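September, second week at Cruickshank

Six hundred grams of play in the right linkage yesterday, measured with the spring gauge before the far pin let go of its preload. Mindus calls that acceptable. I don't, on a unit that has to pinch a duvet edge and keep hold of it across the width of a bed.

Cycle counter at start of day: 1,793. The service interval for the finger pivots is 3,000, so on paper nothing is due. On paper also assumes clean aluminium parts, and linen sheds. Pulled lint out of both sides with tweezers and a dry brush. No solvent, because the last lot of solvent took the grease with it and I spent an evening putting it back.

Went over the hex-socket bolts on the parallel bars next. Six on my list, torqued to the figure in the Stemora sheet and paint-marked in yellow so that I can see at a glance if one walks. One took nearly a quarter turn. Logged it. The pivot caps I left alone. Cycled the fingers open and closed from the pendant with the arm parked above the bed, then watched the wrist camera feed for any difference between left and right travel. 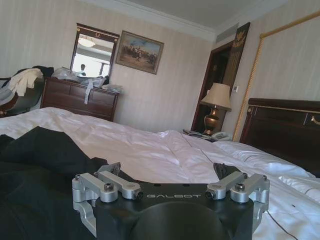 Ailsa Laing wrote back on the maintenance log within the hour that a quarter turn is a symptom, and that I should stop chasing the bolt and look at the pin behind it. Her note went on: "If the pin is scored the bolt will loosen again by the weekend whatever you torque it to. Pull it, roll it on glass, and if it wobbles, bin it."

Fair. Pulled it. It rolled true on the small mirror from my kit, with a faint bright line at one end but nothing I could catch with a fingernail. Refitted with a smear of the grey grease and a new retaining clip. Three clips left in the tin. Order more from Grinham, and ask for the correct size this time; the last packet was metric in name only.

Lunch late, at the desk.

Afternoon was wrist camera calibration. The offset had drifted 6 mm in the long axis of the bed, which explains the fingers closing short of the fabric on the morning runs. White linen gives the calibration routine very little to work with. I taped the target card down, ran the routine twice, got agreement between the two results, saved it under a new name and kept the old file.

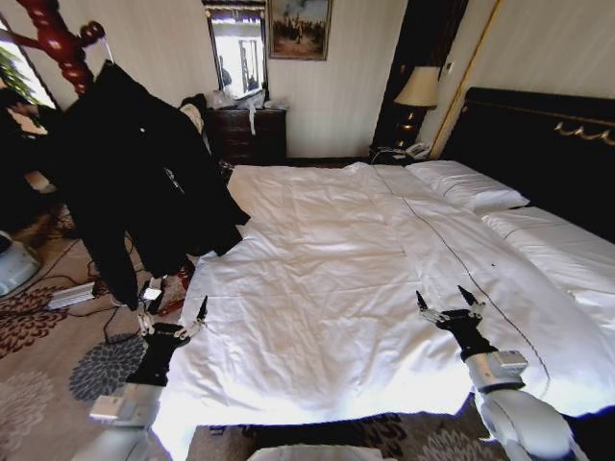
Contact height is the remaining problem. The arms carry separate tables for it, and the left one was last written before the shoulder was re-zeroed, so its numbers can't be trusted until I redo them. Started with the right, fingertips down on the duvet near the dark seam, which makes a decent visual reference where the rest of the cover is plain white. I jogged down in half-millimetre steps until the force reading came off the floor, noted it, backed off, and repeated along the seam. The left stayed just clear of the fabric at the side of the bed meanwhile. The readings near the foot agree well. Toward the pillows they spread, probably the mattress.

Left table tomorrow, before the light comes round. Check the yellow paint marks first. If the same bolt has moved, the pin goes in the bin and Ailsa gets her apology.

Counter at shutdown 1,841. Battery on charge. Hex keys back in the roll, all present except the 2.5, still missing.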